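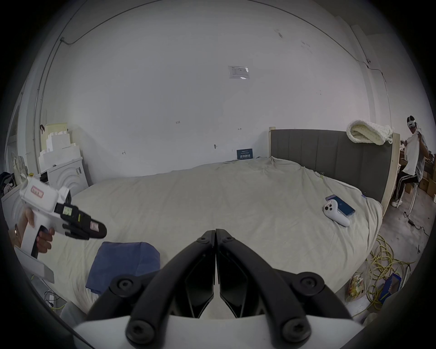
Getting a used car's interior smelling decent again

I bought my hatchback from a small lot in Keltport in August, and it smelled like wet dog and old fries. Three cardboard pine trees later it smelled like wet dog, old fries and pine, so I gave up on covering it and started cleaning.

Pull the floor mats first and feel the carpet underneath. Mine was damp on the passenger side - a plugged drain under the windshield, packed with leaves. Fix the leak before you scrub anything!

Next, check the cabin filter. On my car it's behind the glove box and takes maybe 20 minutes if you've never done it (mine was gray and furry, yuck). Note which way the airflow arrow points before you slide the old one out.

For the seats I sprinkle baking soda, leave it overnight and vacuum in the morning with the narrow nozzle. Get right down into the seat tracks. I found a whole petrified chicken nugget in there.

Seat belts hold smells too. Pull them all the way out, clip them so they can't roll back, wipe with mild soapy water and let them dry before you let go. Same goes for the cargo area - lift the floor panel and look in the spare tire well.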